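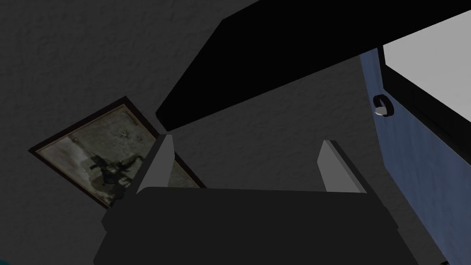 Vaughn Abernathy objected, on reading our first draft, that a simulated cell needs no upkeep at all: the bolts can't work loose, the lens can't get dusty, and a file that was right in October is still right in the spring. We held that view ourselves for a long time. It is a fair starting point, and the rest of this section is our reply to it.

Papers > Simulated Cells > Setup and Upkeep > Section 4

14 shares | 3 comments

4. Setting up and looking after the wrist view

4.1 What the cell consists of

The Stovus cell is a single arm with a two-finger gripper, placed in a furnished room and run entirely in the Cilel renderer. The arm model comes from Verhoeven and the gripper model from Hurton, and neither was built with the other in mind. A flange part joins them. The wrist camera is attached to that flange behind the gripper body, so the body and both fingers are always in view, and whatever the arm is pointed at shows up between and beyond the fingers.

We are very fond of this view! A policy that sees its own fingers can learn where they are without being told, and a person checking a run can tell at a glance whether the jaws are open. But it ties everything to one transform, the one that carries the camera from the flange frame to its own. If that transform is off by a small angle, every picture the cell makes is off by the same angle, and nothing in the logs will complain.

4.2 How the fault showed itself

Svetozár Ondrejka updated the flange part so that the gripper would sit flush. The update was correct. It also moved the origin of the part, and the camera, being a child of the flange, moved with it. The joint values stayed the same, the collision checks passed, and the arm went through its full rest routine with no warning.

What gave it away was the reach error. Training runs that had been settling nicely began to stop short on one side, and only for targets high on the wall. Mostafa Ouazzani suspected the finger model first and spent a good while on the pad geometry, which was fine. Kaan Gökçe then replayed 16 old episodes through the new build and laid the outputs over each other. The fingers no longer landed in the same place in the image. It was a lovely bit of detective work, and we have used the same overlay ever since.

4.3 The check pose

A good check pose has to do two jobs at once. The gripper itself must be clear in the image, with the jaws open so that both inner pads can be found, and there must be something fixed in the room beyond it with long straight edges. A plain wall is no help. Its fine texture gives thousands of weak matches and hardly any strong ones, and our first attempt, with the camera facing bare plaster, drifted more than the fault we wanted to catch.

A wall picture turned out to be ideal. It has a dark border, a pale print inside it, and four corners whose positions we can read straight out of the room file. We roll the wrist well away from level before taking the check view. With the roll in place, the border runs at a slant across the pixel rows, so a small error in camera angle shifts the edge crossing in many rows instead of hiding inside one. The door is useful as a second reference when it falls in view, although we never rely on the handle, which is a separate part with its own history of edits.

Figure 3. Wrist camera view in the simulated Stovus cell during a check with the wrist rolled. The jaws are open; the wall picture is ahead of the gripper, and the blue door is at the far right.
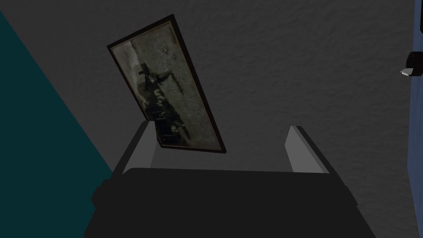
Once the check view is rendered, the script fits lines to the dark border and finds where they meet. A corner that a finger overlaps is left out of the fit, and the remaining ones are enough. The same script then locates the pale pads on the two fingers. This gives two separate answers: the pads tell us where the camera sits relative to the gripper, and the border tells us where the camera sits relative to the room. If the first is wrong, the fault is in the flange. If only the second is wrong, we look at the arm base or the joint zeros. Splitting the two has saved us more time than any other change we made to the cell.

4.4 Repair

The repair itself was short. We froze the camera transform in its own file, took it out from under the flange part, and attached it to the last arm link by name. Anyone changing the flange now has to change the camera on purpose. Corey Bright reran the check over 2,167 stored poses with the repaired build, and the pads came back to their old positions in every one of them. The wall corners agreed as well, apart from poses where the picture was out of view and there was nothing to fit.

We threw out the 900 episodes recorded with the shifted camera. Correcting them by warping the images was tempting, and we did try, but the fingers and the wall are at very different depths and one warp cannot suit both. Recording them again was simpler, and the new set is much nicer to work with.

4.5 Routine care

The check now runs every 2,000 episodes and after any edit to a part file, whoever made it and however small it looks. The reference values were last renewed on 23/08/2022, together with a new room file. When a check fails, the cell stops recording and keeps the rendered view next to the fitted lines, so that the next person along can see the mismatch before opening any code. We have also begun to vary the wrist roll between checks. One fixed roll turned out to be nearly blind to camera shifts along the border's long side, and two rolls well apart cover each other's weak direction. Choosing those two angles well is still done by hand, and we would love to see it automated.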